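Laundry Room Wait Times in Skudmont Hall
Final report, Intro to Research Methods

Skudmont Hall has 800 residents and 19 washers. Everybody complains about it. We wanted to know if the problem is really too few machines or just when people show up.

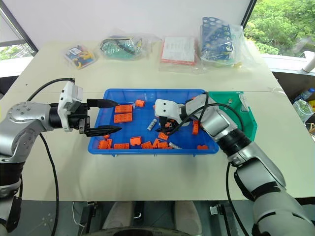 3 min read

Background
Housing put in the Astari booking app in October. You reserve a washer, you get a code, you have ten minutes to start it. Before that it was first come first served and people left clothes sitting for hours. We got the booking log from the Clumarell desk, names removed. 3,000 bookings total. Also did a short survey on paper, taped to the door. Not great response but usable.

What we found
Evenings are terrible. Between 7 pm and 10 pm almost every slot is gone by lunch. Mornings, wide open. Lots of bookings never get used either, the person just doesnt come down, and the machine stays locked till the ten minutes run out. Then the app takes a while to release it, so the next person thinks its still taken.

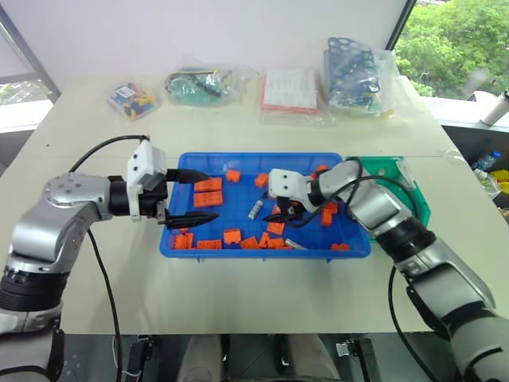 The survey mostly agreed with the log. People said they book two slots "just in case" and forget to cancel one. A few didn't know you could cancel at all. The button is under Settings, wich makes no sense. We also compared with Ahn House across the parking lot, no app there, same brand of washers. Shorter lines at night but more complaints about clothes getting dumped on the floor.

Problems with our data
Log doesn't show walk-ins. Dryers not included, ran out of time. Survey was only up during midterms so probably skewed toward people who were home a lot.

Recommendations
Limit of one open booking per person. Move the cancel button to the front page. Release unused machines after 3 minutes, not ten. Extra washers can wait until those are tried.

Appendix A has the survey form. Appendix B is the hourly table.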